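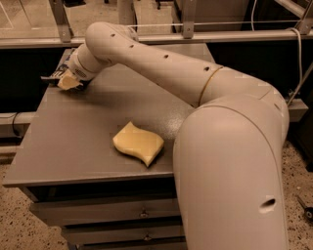 Cusside Household Reference – Cleaning Materials Section

Cleaning sponge

A cleaning sponge is a soft, porous block used to carry water and detergent to a hard surface and to take up soil and liquid afterward. The term covers natural sponges, which are the skeletons of certain marine animals, and manufactured sponges made from plant cellulose or from plastic foam. Manufactured types account for most household use. Yellow is a common color for general-purpose sponges, although the color has no effect on performance and is set by pigment added during production.

Materials

Cellulose sponges are made from wood pulp that has been chemically dissolved into a thick liquid called viscose. Salt crystals and short reinforcing fibers are mixed into the viscose, and the mixture is heated in a mold. The cellulose sets as it warms, while the crystals melt and drain away, leaving open pores. Crystal size controls pore size. The block is then washed, bleached if a light color is wanted, trimmed and cut. A cellulose sponge is stiff when fully dry and becomes flexible again when wetted. Many are packed slightly damp, with a softening agent, so that they feel pliable on the shelf.

Polyurethane foam sponges are made by reacting two liquid components with a blowing agent. Gas released in the reaction expands the mass into foam. The result stays soft when dry, weighs little, and holds less water against gravity than cellulose does. It is easily cut to shape, and pieces can be torn by hand, usually leaving an uneven edge.

Melamine foam is a third type, with a very fine, rigid structure that acts as a mild abrasive. It wears away in use and is normally treated as a separate product.

Shape and size

The rectangular block remains the standard form because it can be cut from a large slab with almost no waste. Shaped sponges are die-cut or molded. Common outlines include the oval, the figure eight with a narrowed waist for grip, and various wavy or scalloped forms. A wavy outline gives the fingers a place to rest along the side, and a pointed corner reaches into seams that a rounded end passes over. Rounded ends are better suited to cups and curved basins.

Large sponges are often cut down before use. Smaller pieces are easier to rinse and give better control on narrow surfaces such as rails, ledges and the edges of a bench. Scissors or a serrated knife leave a straight side. Torn pieces have a ragged side that sheds crumbs of foam during the first few wipes, and these should be collected before the surface is finished.

Use on flat worktops

Flat, sealed surfaces are the simplest case for sponge cleaning. Dry matter such as crumbs or dust is removed first with a brush or dry cloth, as a wet sponge tends to spread it. The sponge is wetted fully, squeezed until it no longer drips, and charged with a small quantity of detergent.

Wiping is carried out in parallel strokes that overlap slightly, starting at the side farthest from the user. Light pressure is enough for fresh soil. Heavy pressure empties the pores onto the surface and leaves a film of detergent that must be rinsed. Dried deposits are wetted and left to soften before a second pass – scraping with the corner of a dry sponge removes little and damages the foam.

Gray and other mid-tone worktops hide light dust but show water marks once dry. A final pass with a clean, wrung-out sponge followed by a dry cloth prevents most marking.

Grip and compression

A sponge deforms under very low force, and the point at which it is held affects how it wipes. When it is pinched at the middle, both ends lift and the contact area is reduced. When it is held along one side, the free side trails flat against the surface. A small piece held near its upper face leaves most of the lower face available for wiping, though it bends more readily.

The same softness makes the sponge forgiving to handle. It tolerates excess force, recovers its shape when released and does not break if dropped.

Absorption

Water is held in a sponge by capillary action in the small pores and by simple filling of the large ones. Small pores retain water when the sponge is lifted; large pores take it up and give it back quickly. Cellulose combines both, which explains its common use for spills. Foam sponges absorb more slowly when new and may need to be squeezed under water several times to drive out trapped air.

Hygiene

A damp sponge supports bacterial growth. Food residue and slow drying are the main causes. After use the sponge should be rinsed in clean water, wrung out and stood on edge in open air. Storage flat on a worktop slows drying on the lower face. Separate sponges are normally kept for dishes, worktops and floors, with color or a clipped corner used to tell them apart.

Replacement is based on condition. Persistent odor, a slimy feel, loose fragments or loss of spring are the accepted signs – a sponge showing any of them is discarded, and washing it again is not advised.

Disposal

Undyed cellulose sponges without a plastic scouring layer can generally be composted after being cut into small pieces. Polyurethane and melamine foams do not break down in compost and are placed in general waste. Two-layer sponges are treated as plastic unless the packaging states otherwise.

See also: Dishcloth; Melamine foam; Scouring pad; Squeegee; Worktop care

Page last revised 9 July 2023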